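Is the Stitard scene kit worth paying for if I only have one arm model to practice on?

Posted in Simulation and Software
Asked by kettle_and_crumb

Hello everybody, and thank you in advance for reading, because I do tend to go on a bit. I teach an after-school robotics group and we have no money for a real arm, so for the past year we have done everything in simulation. A parent has kindly offered to pay for the Stitard kitchen kit from Givska, which is 124 dollars for a year and comes with ready-made countertop scenes, a loose set of props, and a wrist view as well as a room view. I have been on the trial since December and I am still going back and forth.

Two views from one of my trial runs, the room view and the wrist view:
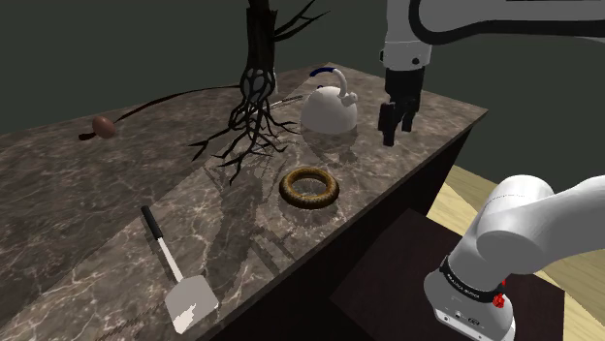
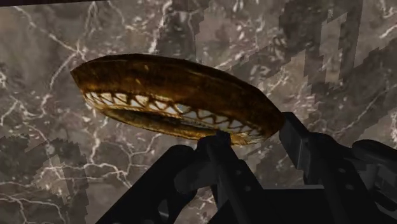 My kids love the odd props, and I will admit I do too. What worries me is whether the grasping they practice in the kit teaches them anything they could carry over to a real arm one day. I also find the textures muddy once the wrist view gets close, and I can't tell if that is my old laptop or just how the kit looks. The trial limits you to 200 saved runs and we have used 161 of them, so I would like to decide before we run out. Has anyone paid for the full version and been glad of it? Does the full version look any sharper up close? And is there something cheaper I ought to try first?

Till Wunderlich

Hi there, and what a nice group that must be! I have had the paid version for two school years now, so let me try to take your points one at a time, though I may wander.

The muddiness is partly the kit. Go into the display settings and look for the texture size, which the installer sets to low on any machine it thinks is weak. Raise it one step and restart the scene (it will not change until you restart, and that cost me an entire evening). You will get cleaner edges on the props. The stone counters stay a little blocky in the wrist view no matter what I do, and the paid version uses the very same files, so please don't pay in the hope of a prettier picture.

What you do get for the money is the prop editor, and for me that has been worth every cent. You can change the weight and the friction of each object and save the result under your own name. My students set up the same pick three ways — slippery, normal and very grippy — and then have to say beforehand which ones will drop. Long, rounded props are wonderful for this. If the fingers close well away from the middle of something long, the heavy end wants to tip, and a child who has watched that happen a few times begins to look for the balance point without being told.

As for carrying over to a real arm, some of it does and some of it doesn't. Planning the approach carries over very well: coming down from above, leaving room beside tall things like a kettle, opening the fingers wide enough before you get there. The feel of the contact does not. We had a day with a real arm at a neighboring college, and my best simulation student squeezed a foam block nearly flat on her first try, then laughed and had it right by lunch. I would call that a success.

One more thing, do write to Givska and ask for the classroom price. It isn't on the page anywhere that I could find, but they gave it to me when I asked, and it covers every student on one license. Saved runs go up to 400 on that plan too. You can also delete old runs in the trial and get the space back, so there is less of a hurry than you might think. Keep the failed ones, though! Mine are far more useful in class than the good ones.

wasik_user_north

Try Wasik. Free, no prop editor, fewer scenes. Runs fine on old laptops.

Reuter

I'll second asking for the classroom price, we got it as well. I don't agree that the prop editor is all you are paying for, as the full version also lets you replay a run from both views side by side, and that is how I got my own group to understand why a grasp that looks centered from across the room can be well off when you see it from the wrist. The trial makes you play them one after the other and they lose the thread.

Wasik is all right for a first month, but the gripper in it is very forgiving and mine picked up bad habits. If the parent is still offering, I would say yes and send a warm thank-you card from the kids.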